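How to Support a Refugee Family's Sponsorship Application Through Your Parish

5 min read

When our parish in Skiswood decided to sponsor a family, we thought that the hard part would be the money. The money came quite fast. The paperwork and the waiting were harder, and we made several mistakes which I would like you to avoid. 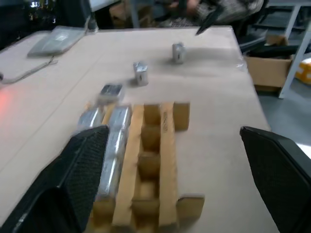

I write from the experience of one small group, so please check every form with the office which handles sponsorship in your area. Rules change, and the version you download in July may be replaced before you send it.

Step 1: Form a small core group

You need five or six people who can stay for the whole time. Many parishioners will want to help, and they are very welcome later, with furniture and driving. But the core group reads private documents about the family, so it should be small and everybody in it should sign a promise of confidentiality. In our case Elsa Oksanen kept the correspondence, and all letters went through her. Before this we had three people writing to the same office and receiving three different answers.

Step 2: Ask your diocese what it already has

Some dioceses hold an agreement with the government that allows parishes to sponsor under their name. If yours does, you will save months. Ask these questions in your first call:

- Are there places left for this year?
- Who signs the final undertaking, the parish or the diocese?
- How much money must be deposited before we apply?
- Is there a training evening, and is it compulsory?

Write the answers down with the name of the person who gave them.

Step 3: Make the budget

Count rent, food, winter clothes, bus passes, phone and a reserve for the dentist. Our first draft had monthly costs of $2,078 for a family of four. After one of us called landlords and asked for real rents, it became $2,177. The difference looks small, but over twelve months it was enough to cause an uncomfortable meeting. Put the budget in writing and let someone outside the group read it.

Keep the sponsorship money in a separate account. Two signatures for every payment is a good practice, also in a parish where everybody has known each other for 30 years.

Step 4: Prepare the family's documents

The family fills in their own forms. You can explain a question, but do not guess an answer for them. Pay special attention to these points:

- Names must be spelled the same way on every page. Afghan names are often written in English in more than one way, so agree on one spelling and keep to it. If an official document has another spelling, explain this in a short note.
- Dates of birth must agree with the identity papers, even when the family says that the paper is wrong. Ask the office how to report the error.
- Every address in the last ten years should be listed, with no empty months. Time in a camp or with relatives also counts as an address.
- All family members must be declared, including those who are missing or who will not travel.

Our file went back once. One child was written as born on the 31st in one form and on the 30th in another. It cost us nine weeks.

Step 5: Stay in contact while you wait

We sent a message every second week, even when there was no news. Keep the tone simple and do not promise a date. People who live in a temporary shelter will plan their life around any date you mention. If you need an interpreter, find one who is not related to the family and not involved in their case.

It is also wise to be careful with publicity. We did not put the family's names or photographs in the bulletin, as they had relatives still in the province. During Mass we prayed for "the family who is coming to us", and this was sufficient.

Step 6: Prepare the first two weeks

Book temporary rooms before the arrival, but do not sign a long lease until the family has seen the flat. Our family preferred Cloltholm, on the other side of the river, which is closer to the mosque and to a shop with halal meat. We had not thought of this at all.

Make appointments for the health card, the school registration and the bank. Leave the first two days free. On the third day they can start with one appointment, in the morning, with a driver who will also bring them home.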